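Lirkstead bus stops will keep printed timetables after riders object

Paper timetables will stay up at all 103 bus stops in Lirkstead when the city's new arrival screens are switched on, the bus operator Bratico said. The company had planned to take the printed sheets down over the winter.

The change follows a survey in which 2,329 riders gave their views on how they find out when the next bus is coming. Most said they use a phone at least part of the time. A large share of the same people said they also read the sheet at the stop, mainly early in the morning, late in the evening and on routes they do not ride often.

"We asked the question expecting one answer and we got another," said Els Verstraete, who manages passenger information for Bratico. "People told us they want to see the whole day on one page. A screen shows you the next three buses. It does not show you when the last one goes."

Screens are due to go live at 40 of the busiest stops, starting with the Charbonneau interchange and the stops along the hospital road. The other stops will have no screen and would have been left with only a code to scan under the original plan.

That part of the plan drew the most complaints. Riders at the edge of the city said the phone signal was poor at several stops on the Route 6 corridor, and that a code was no use to anyone who could not load the page behind it. Others wrote that they had a phone but did not want to take it out in the dark or in heavy rain. Parents of schoolchildren pointed out that the two middle schools on the route do not let students carry phones during the day.

Bart Jansen, who has taken the 6 to his job at a bakery for eleven years, said he was glad the sheets would stay.

"I leave the house at 4:30 and I know my bus by heart, so it's not really for me," he said. "But I get asked at that stop all the time. People stand there and they don't know if there's anything before five. I tell them to look at the board. Some of them didn't know there was a board."

The sheets have been part of the city's bus stops for as long as there have been shelters. They are printed on letter-size paper, slid behind a plastic cover and replaced each time the schedule changes. In a normal year that happens twice, once at the end of the school term and again in September. In the past two years it has happened more often, as roadwork on the river bridge forced the company to send three routes the long way around.

Those extra changes were one of the reasons Bratico gave for dropping paper. Each change means a crew has to visit every stop, and the work usually takes more than a week. During that time some stops show the new times and some show the old ones. Last fall a batch of sheets for the eastern side of the city went up with the weekend times printed in the weekday column, and they stayed up for four days before a driver reported the mistake.

Verstraete said the company did not dispute any of that, and that the sheets would be handled differently from now on. The new version will carry a large date in the top corner so that riders can tell whether they are reading a current one. It will also be printed in bigger type. To make room, the route map that used to fill the lower third of the page will move to its own poster, which will go up at shelters but not at stops that have only a pole.

The type size came up again and again in the survey answers. Under the old design, a route with frequent service could have more than 60 departure times squeezed into one column. Several riders said they took a picture of the sheet with their phones so they could enlarge it. The new design will not list every time during the middle of the day on the busiest routes. It will say "every 12 minutes" or "every 15 minutes" and give exact times only for the early morning and the evening.
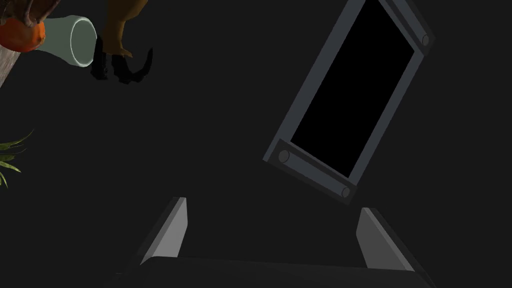

A screen panel with a gray frame, in a computer rendering.

The arrival screens are being supplied by Plokinent, which won the contract last year. They will show the route number, the destination and the wait in minutes for the next three buses. When a bus is not sending its position, the screen will show the scheduled time with a small clock next to it, so that riders know the time is a planned one.

Each of the stops with a screen will also have a button that reads the display aloud. Riders with limited vision had asked for the button to be placed at the same height everywhere and on the same side of the pole. Bratico said it had agreed to the height. The side will depend on where the power comes up out of the sidewalk, and at a few stops on Charbonneau it will have to go on the street side.

The first screens were meant to be working before the summer. The company now says they will be switched on in stages beginning in September, with the interchange first. Digging for the power cables took longer than planned along the hospital road, where an old water line was found closer to the surface than the city's drawings showed. Two stops there were moved while the trench was open. One has since gone back to its usual place in front of the main entrance. The other, across the street from the pharmacy, will remain where it is until the paving is finished.

Keeping paper will add to the cost of the project, though Bratico would not say by how much. Verstraete said the printing itself was cheap and that nearly all of the expense was the time it takes to get to the stops. The company plans to have the crews who clean the shelters change the sheets on their regular rounds, in place of sending out a separate van. Cleaners will be given the sheets sorted in the order of their route.

Drivers had also pushed for the sheets to stay. In a written reply to the survey, a group of drivers from the Charbonneau depot said that when riders cannot find the times at the stop, they ask at the door, and that this slows the bus down. They asked that the phone number for lost property be printed on the sheet as well. It will be, along the bottom edge, next to the number for reporting a damaged shelter.

Not every answer was in favor of paper. Some riders said the sheets were often torn, faded or covered with stickers, and that a wrong timetable was worse than none. Others said they had stopped trusting the printed times during the bridge work and had not looked at a sheet since. A few asked for the money to be spent on later buses.

Verstraete said evening service was a separate matter and was not part of the survey. The hours on the 6 will be looked at when the bridge fully reopens, she said, and no date has been set for that.

The faded sheets were partly the fault of the covers, according to the company. The plastic used until now turns cloudy after two or three summers, most of all at stops that face south. Replacement covers have been ordered for the stops with the worst damage. Riders can report others by calling the number on the shelter or by telling a driver, who will pass the stop number on at the end of the shift.

Stop numbers will be easier to find as well. At present they are printed on a sticker on the back of the pole, where many riders never see them. They will be moved to the top of the timetable and to the front of the flag sign.

The scan codes will still be added, next to the sheet. A rider who scans one will get live times for that stop and any notice of a detour. The company said the page had been cut down so that it would load on a weak signal, and that it would be tested at the outer stops on the 6 before the codes go up.

Jansen said he had not decided whether he would use it. His own stop is one of those that will not get a screen. He had a different request in his survey form, for a light.

"You can print it as big as you want, but at half past four it's dark," he said. "I hold my phone up so people can read it."

Bratico said shelters with power would get a small lamp over the timetable case when the screens are put in. Stops without power are not included. Verstraete said the company was looking at solar lamps for those and would try them first at two stops on the 6 this winter.

The new sheets can be seen at the ticket office in the Charbonneau interchange, where copies in large print are also available to take home. The office opens at 7 a.m. Comments on the design can be left at the counter until the end of the month.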